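Cekia Classroom Percussion Cart, 29 Instruments

School Music > Carts and Sets > Elementary

Item 177 -- Made by Cekia -- Ships from the Karabulut warehouse

If you teach music from a room that used to be a storage closet, or from no room at all, you already know why this cart exists. It carries 29 instruments, rolls through a standard classroom door, and is quiet enough on tile that the spelling test next door can go on without you.

The set covers grades K through 5. You get hand drums, maracas, claves, triangles, tambourines, two cowbells and a guiro. We considered leaving out the guiro. Teachers wrote in. The guiro stays.

The frame is powder-coated steel with two shelves and a pegboard side. Four casters, two of them locking. Please lock them. A loaded cart weighs 103 pounds and has no opinion about where it stops.

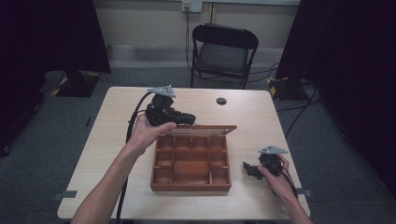 Can I buy the cart without the instruments?
The empty cart is sold separately as the Cekia Roller, and it takes any instrument sets you already own, including the older Hondurska drums with the wide rims.

What comes in the carton

Cart frame in five pieces, shelves, pegboard, casters, hex key, a second hex key for when the first one goes where hex keys go. Instruments are packed in their own bags with the grade level printed on the tag. Mallets are bundled by color. Triangles come with the beaters already tied on, a change we made after several years of mail on the subject.

Assembly takes one adult and one planning period, assuming you still have a planning period. 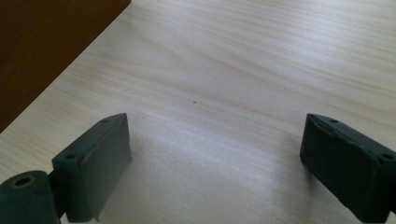

The pegboard hooks can be moved without tools, and you will move them. The layout on the instruction sheet was drawn by someone with a great deal of faith in second graders. Most teachers put the drums low, the shakers in the middle and the cowbells up where only an adult can reach.

Care

Wipe shells and shakers with a damp cloth. Keep the natural-skin drumheads away from radiators. The tambourines have screwed-in jingles, and replacements come in packs. Do not put anything in a dishwasher -- we mention this for a reason.

Spare parts

Mallets, beaters, drumheads, casters and hooks are stocked all year. Order before Wednesday noon and parts go out the same week. August is the exception, when every school in the country remembers its music closet at once.

Add the Amier songbook

The Amier classroom songbook has rhythm parts written for this exact set, with a page for substitutes who don't read music. Spiral bound, so it lies flat on a desk or on the floor, wherever you happen to be teaching that day.

Warranty

Three years on the frame, one on the instruments. Sticks that have been used as swords are not covered -- we can tell.

Purchase orders accepted. Quotes are good through the end of October.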